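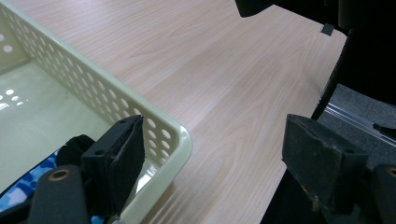 **Re: Second-hand wool coat, is it worth to change the lining?**

**judite_prata**

Hello all. I bought a long wool coat in a charity shop in July, when nobody else was looking at coats, and I paid very little for it. The label inside says Ernetti. I don't know this name, but the wool is thick and the shoulders sit well on me. The colour is dark green.

My problem is the lining. It is torn under both arms and the left pocket has a hole so big that my keys go down to the hem. A tailor near my work asked 97 euros for a complete new lining. This is much more than the coat. Would you pay it, or only repair the torn places?

**hemline_hattie**

97 is fair for a full-length coat. It's a day's work if it's done properly. If you love the coat, pay it. I have a jacket relined years ago that I still wear every winter.

**Josée Carrier**

I do not agree with Hattie, with respect. I would first repair only the armholes and the pocket. A pocket bag is a small job, you can do it in one evening with a piece of strong cotton. For the underarms you can put a patch in a similar colour and no person will see it. Wear the coat one winter and then decide. I have relined two coats which I afterwards gave away, and I am still a little angry about the money.

**solanki_threads**

Depends on the rest of the lining. Hold it up to a window. If you can see light through the back panel, the patches will pull and it'll tear right next to them.

**judite_prata**

Thank you for the answers. I looked at the window as Solanki said. The back is good, I think, but near the neck it is thin, and there the threads move apart when I pull gently. The sleeves are like new.

Josée, which cotton did you use for the pocket? I have some left from a shirt but it is quite soft.

**Josée Carrier**

Shirt cotton is too soft for keys. I took pocketing fabric from Bostus, the plain beige one. They sell it by the half metre. Please wash it before you cut, mine became smaller.

**hemline_hattie**

Bostus pocketing is fine but their lining fabrics are horrible, all static. If you do reline, get viscose or cupro and not polyester. You'll be sweating on the bus otherwise.

**munedard_fan**

Polyester lining lasts longer though. I've got a Munedard coat with the original poly lining and it's perfect. Everybody on here is a snob about it.

**hemline_hattie**

It lasts because it's plastic! I'd still rather replace a nice lining once than wear a carrier bag.

**munedard_fan**

We'll have to disagree then. I'm warm, at least.

**judite_prata**

Please don't fight about my coat :)

I decided to follow Josée for now. I will sew the new pocket bag and put patches under the arms, and for the thin part at the neck I want to sew a half-moon piece of darker satin over it. I saw this on an old coat of my aunt and it looked as if it was made so from the beginning. Does it have to be cut on the bias, or can I cut it straight?

**solanki_threads**

Straight is fine for a half-moon. Turn the curved edge under, press it, and sew it down by hand with small stitches through the lining only. Don't catch the wool.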